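The Registrar of Mudolora

By order of the Municipal Office of Mudolora, the post of Registrar of Unclaimed Letters was to be closed on 14 May 2024. The holder of the post, Velimir Stojanovska, was asked to deliver a final statement of the letters in his care. He reported 1,805 items, each entered in the ledger by date of receipt, and one further item that he declined to enter.

The Office requested an explanation. Mr. Stojanovska replied that the letter was addressed to the Registrar, that he was the Registrar, and that it could therefore not be called unclaimed. He had not opened it. It had arrived in his first week of service, in his late wife's handwriting – she was then living on Tullus Street, and they had not yet met.
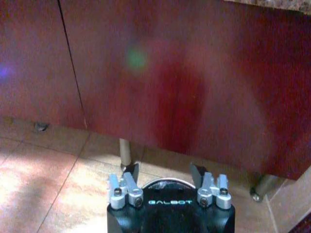 The Office sent an inspector, Mrs. Leitão, to settle the matter at the Registrar's residence. She was received in the kitchen and given coffee. She set her forms on the speckled granite, above the dark reddish-brown wood of the base, and read aloud the regulation on personal correspondence. It required that the letter be opened or surrendered. Mr. Stojanovska asked whether the regulation named an hour. Mrs. Leitão read it a second time and found that it did not.

Her report, filed as number 421, states that the Registrar had undertaken to comply. It recommends that the post remain open until he has done so. The recommendation was approved without discussion, and his salary was continued under the heading of postage.

The letter stands against the sugar bowl. On most evenings he turns it over, reads the return address, and puts it back.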